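Handout 2: Bins, Trays and the Myth of the Tidy Store

Storage and Handling, January block

Most textbooks on small-parts storage still repeat a rule from the 1924 Claltudberg manual: every part has one place, and the place decides how the part lies. It reads well. I have my doubts that many stores ever worked that way, and the Merkivholm survey gives some support for those doubts. Of 769 bins checked, 248 held parts lying at all angles, in stores whose own paperwork said "stacked."

The usual reply is that open bins are a sign of laziness. I don't buy it. A plain gray bin on a tabletop takes bars and blocks at whatever angle they end up, and filling it costs almost nothing. The cost comes later, at picking, and the sales literature tends to skip that part.

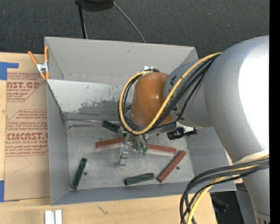
Does a divided tray always beat an open bin?

Only when the parts rarely change size. Dividers cut for one block are a nuisance for the next, and people start laying things across the top.

Peixoto's chapter claims that dividers "pay for themselves." Look for the figures behind that - I could not find any. The Bronico catalog makes a similar claim, and it sells dividers.

For the seminar, read Peixoto, section 2, and bring one bin or drawer layout from a place you know. Note what is stored, how it lies, and how far that is from what the label says. Sketches are fine.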